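The war on the little red light

Puvness says its smart plugs will trim your electricity bill. Our writer spent a winter trying to find the savings.

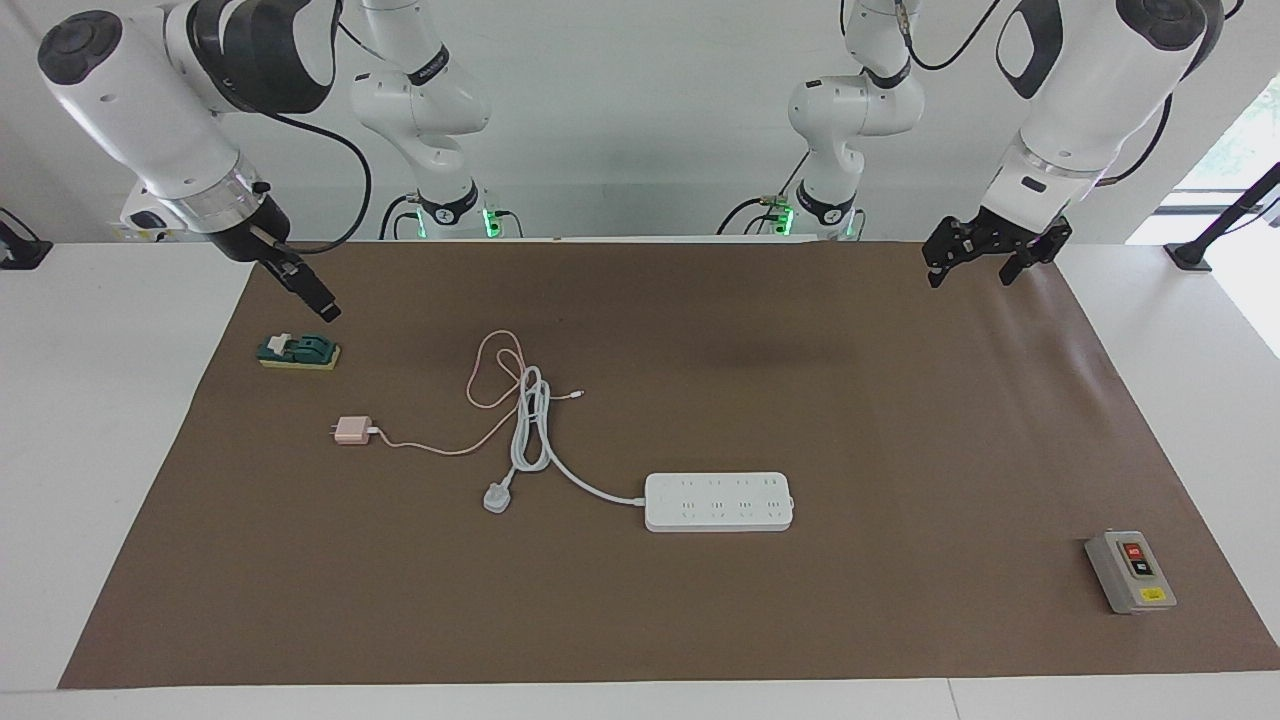 A power strip, a phone charger and a push-button switch box on a brown mat.

24 May 2021

35 shares
10 comments

Every November the same advice comes round. Turn off the telly at the wall. Unplug your phone charger. Somewhere in your house, we are told, a vampire is sucking on the mains, and if you are poor or cold it is partly your own fault for leaving the microwave clock on.

I have never quite believed it, and last autumn I decided to stop grumbling and check. I bought a plug-in meter made by Jumix and wrote down what it told me in the back of an old diary. An idle phone charger with no phone on the end barely moved the display. I left it there overnight and it had still not used enough to be worth a penny.

None of this has slowed down the people selling cures. Puvness makes a smart plug that cuts the current when it decides you have gone to bed. Ultenex makes a power strip that does much the same and wants your email address first. Both promise "up to" 28 per cent off, and you have to go looking in the small print to learn off what. In the Ultenex leaflet it is 28 per cent of standby use, a small slice of a small slice. A smart plug also has to stay awake to hear you, so it draws a little power all day long in order to stop something else doing so.

I put this to Kazimír Zeman, a retired meter engineer who spent his working life in other people's cupboards under the stairs. He was kinder than I was. Older kit really could be greedy, he said, and he remembers hi-fis and set-top boxes that ran warm day and night. "If it's warm and you aren't using it, turn it off," he told me. "If it's cold, go and look at your boiler."

The boiler is where the argument usually stops being fun. Heating and hot water swallow most of the money in a home like mine, and doing anything about them means builders, dust and a loan. A switch costs less and feels like doing something.

Zdeňka Hájek, who runs an advice desk for tenants in the old Říha building, has a drawer full of free gadgets left over from one campaign or another. Her office handed out 1,483 of them in a single winter. Did anybody's bill come down? She couldn't say, as no money had been set aside to ask. What her callers want is a landlord who will fix the window.

I did find one saving. An elderly games console in the spare room was using far more asleep than I had guessed, and it now lives unplugged in a box. The smart plugs have gone in with it. I still switch the telly off at the wall, mostly out of habit, and my bill for the winter went up.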